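Bretetgate Netball Club Newsletter
December 2017
By Ha-neul Ham

Well, we got there! Our first win of the season came at home against Dranari, 41-38, and I still haven't got my voice back. If you were in the hall you'll know how close we came to throwing it away, and if you weren't, where were you?

We'd lost the first two by a mile, so Ok-hee had us back to basics at training. Short passes, feet, more short passes. I'll admit I moaned about it (so did everyone in the defence end, and we moan well) but you could see the difference from the first centre pass. We were five up at the end of the first quarter and Chae-won Yoo hadn't missed a shot from under the post. She did miss one straight after I told her that, so I've been asked to keep quiet at the breaks from now on.

The second quarter was scrappy. Dranari brought on a very tall goal keeper who got her hands to everything we threw in high, and it took us far too long to stop throwing it in high. Level at half time. Oranges, a few words from Ok-hee, more oranges.

Then Sun-ja Maeng moved across to wing attack and the whole thing opened up. I don't think I've seen her play better. She was getting the ball on the circle edge before their defence had turned round, and Chae-won did the rest. We went into the last quarter six goals ahead, and with four minutes left it was down to one. I gave away a contact right in front of the umpire, which I still think was harsh, and they scored from it. But we held on to the ball, for once, and put the last two away ourselves. 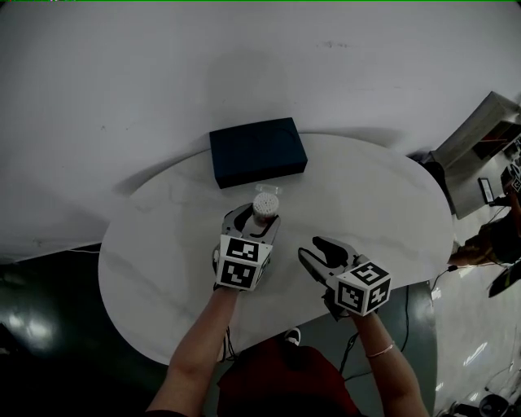
Navy box on the white table.

Player of the match went to Sun-ja, voted for by Dranari, and I'd have picked her too. Their captain was very nice about the result and we're going over to theirs for the return game in the new year. Their hall is the cold one with the slippery end by the fire doors, so bring a warm top and your decent trainers.

Now, the second team. They lost at Notby, 29-22, but please don't read too much into that. They had seven players and no subs, and two of those seven were up from the juniors playing their first adult match. Jae-hoon Yoon drove the minibus and did the scoring, and he reckons they won the third quarter on their own merits. They've got Byun at home next, and a bit of noise from the side would do them a world of good.

On to money, sorry. The quiz night and the raffle between them brought in £1185, which takes the new kit fund to £1439. That's enough for both senior teams to have new dresses and bibs, and I can stop sewing the GD back on mine before every game. Sizes to Sun-ja by the end of the month please. If you don't send her one you'll be getting a medium.

Subs for the second half of the season are £63, same as last year. Pay by transfer if you can, and put your name on it - we had one come through in September marked "netball" and we're still none the wiser.

There's no training over the Christmas fortnight. First session back is fitness, so go easy on the cheese, or don't and suffer with me at the back.

Contact the club | © 2017 Bretetgate Netball Club | Back to top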